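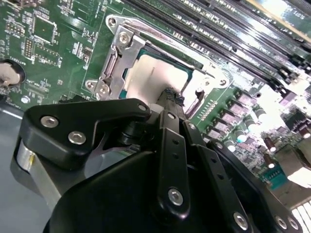

手で持って教えるのと、離れたところから操縦して教えるのと、結局どちらを先にやるべきか?

最初は手で持って教えるほうがよい。力の入れ具合が自分の腕に返ってくるので、どこで引っかかるのか、どこまで押してよいのかが体で分かる。遠隔操縦はそのあとで、分かった手順をなぞるために使う。

## 2025-01-06

年明け最初の作業日。休みのあいだに部屋がすっかり冷えていて、アームの関節もなんだか寝起きのような動きだった(人のことは言えない)。暖機のつもりで何も持たせずにしばらく往復させてから、マザーボードの課題に入った。

今期の目標をもう一度書いておくと、CPUソケットまわりの作業を人が教えて、それをロボットに覚えさせること。ソケットの金属枠とレバー、それからCPUそのもの。メモリのほうはMeenakshiさんがもう手をつけてくれているので、私はソケットに集中する。

午前は手で持って教えるほう。アームを軽くして、手首のあたりを両手で抱えるように持ち、指先をソケットの手前まで連れていく。何度やっても、最後のところで自分の肘が先に上がってしまい、指が斜めに入る。Cempakaさんに横で見てもらったら「肩に力が入りすぎ、椅子を下げたら」と言われ、下げてみたらずいぶん楽になった。こういうことは一人だとなかなか気づけないので、本当にありがたい!

記録を見返していて気になったのは、手首カメラの絵のまぶしさ。ヒートスプレッダの面がほとんど真っ白に飛んでいて、まわりの金属枠もかなり光っている。メモリスロットのラッチも右のほうは白っぽい。人間は横から覗きこめばすむけれど、学習に使うのはこの絵なので、CPUの縁と枠のあいだの細い暗いすき間が見えているかどうかが頼みの綱になる。照明に紙を一枚かませるか、露出を固定で下げるか。露出を下げるとグリッパの黒いところがつぶれそうで、それも困る。明日は紙から試す。

それから配線。指の先のほうで黒っぽい細い線がCPUの下の縁にかかって見える。教えている最中はまったく意識していなかった。線の取り回しが日によって変わると、絵のなかの見え方も変わってしまうので、束ねる位置を決めてアームに印をつけておきたい。Cempakaさん、もし先に触ることがあったら、今の位置を写真に残してから動かしてもらえると助かります。

午後は遠隔操縦。Hidixの操作側をつないで、同じ手順を今度は画面越しに教えた。手元に返ってくる感触がないぶん、どうしても慎重になり、ソケットの上で指がうろうろする。記録としてはこの迷いの時間がいちばん厄介で、そのまま学習させるとロボットまでうろうろする癖がつく。去年の6月にBodholmの部品箱で教えたときも同じことで悩んで、結局は近づく前に一度止まる場所を決めたら落ち着いた。今回も同じやり方にして、ソケットの手前に「待ち」の姿勢を置いた。

今日残した実演は69本。目標は400本なので先は長いけれど、初日としては悪くないと思う。このうち2本は途中で私がくしゃみをして手元が揺れたので、外すように印をつけた。

Meenakshiさんと夕方に話したこと。

- 手で教えた記録には私の手や袖が横のカメラに入るので、遠隔操縦の記録と混ぜるときは別の札をつける。手首カメラだけで学習させる版も作って比べる。
- 「待ち」から指先を寄せるまでの速さを、二人で揃える。今は私のほうがかなり遅いらしい。
- 開始位置は毎回少しずらす。ずらし方は5通り用意して、順番は偏らないように混ぜる。
- Mremaの保存形式だと時刻のずれが直しにくい。Kendsteadで使っていた変換の手順書がどこかにあるはずなので、私が探す。

最後の項目は、たぶん古いノートのどれかに挟んである。見つからなかったら書き直すつもりだけれど、あれを一から思い出すのは少々気が重い。

もうひとつ、レバーを教える順番についてはまだ迷っている。枠のレバーから始めるのが人間にとっては自然で、教えるほうも気分がよい。ただ、指をレバーの縁に引っかける動きはこの課題でいちばん難しく、ここでつまずくと先の練習がまるごと止まってしまう。明日は指を寄せて止まるところまでを揃えて、レバーは水曜にCempakaさんと二人でやってみる。操縦を一人、声かけを一人にすると、迷いが減る気がしている。

帰る前にアームを休め姿勢に戻し、操作側の電源を落とした。六角レンチが一本、引き出しの定位置に戻っていないので、持っている人は返しておいてください。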